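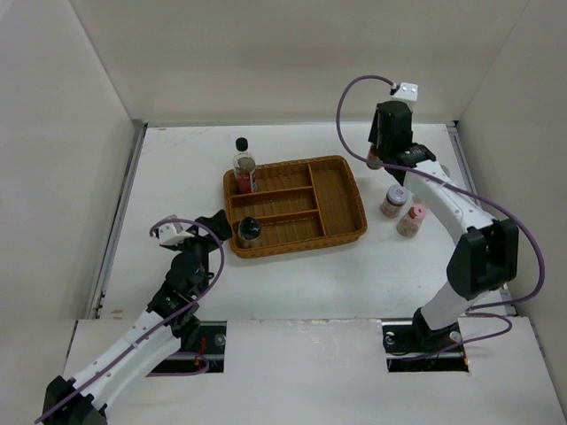

Dec 28, 2023

**Londine's downtown money runs out on Sunday best**

LONDINE — The Londine dollar, a paper currency good at 31 downtown businesses and no place else on earth, will stop being printed at the end of December, after the town discovered that people liked it too much to spend it.

The bills came out six years ago in ones, fives and twenties. The idea was that shoppers would buy them at par from the Castillo Savings counter on Mill Street, spend them at the bakery, and the bakery would spend them at the hardware store, and so on until everybody was rich. The bills were handsome. The five had a heron on it. This was probably the mistake.

"They went out the door and we never saw them again," said Wilmer Mamani, who runs the exchange desk. By his ledger, nearly 400 of the heron fives have not come back since the first printing. A few have been spotted in picture frames. One is under the glass of a coffee table in a dentist's waiting room, where it has been earning no interest since the spring before last.

For a bank, a customer who pays five real dollars for a piece of paper and never returns it is a fine customer. For the merchants it was less fun. Elin Vaughan, owner of Condard Shoes, said she took in one Londine twenty in all of last year, and the man who handed it over asked for it back two days later and paid with a card.

"He said it had sentimental value," Vaughan said. "I said it had twenty dollars of value. We were both right, I guess." 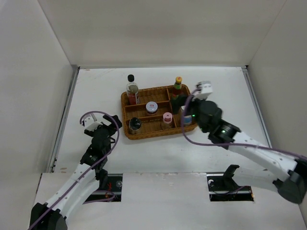 *Photo: Efren Buenaventura*

The bills can still be swapped for U.S. money at Castillo through the end of next December, one for one, no fee. After that they become what most holders were already treating them as. The reserve account that backs them will stay where it is until then, and the town council will decide what to do with the leftovers, a discussion that is expected to be long.

Collectors have not waited. Hjalti Vigfúsdóttir, who deals in local and emergency money out of a shop in Drurel, has been paying $6 for a clean five and says she will go higher for low serial numbers. She has no interest in the ones, which show the old water tower and were printed slightly green by accident.

"The ones look ill," she said.

Her best offer so far is $100 for a twenty from the first sheet, made to a Londine resident who turned it down and then called back to ask if she would hold the offer open until his sister stopped being angry. Vigfúsdóttir said she would.

Ronaldo Ocampo, who drew the heron, was paid for the original art in Londine dollars. He spent his. He bought a winter coat, a set of tires and a good many sandwiches, which by most accounts makes him the only person in town to have used the currency as directed.

"I needed tires," Ocampo said.

He did not keep a five for himself and has been asking for one. As of this week he had been quoted $8.

The exchange counter is at the rear of the Mill Street branch, past the coin machine. Torn bills are accepted if both serial numbers can be read. Bills that have been laminated are also accepted, though Mamani asks that people bring them in on a slow day.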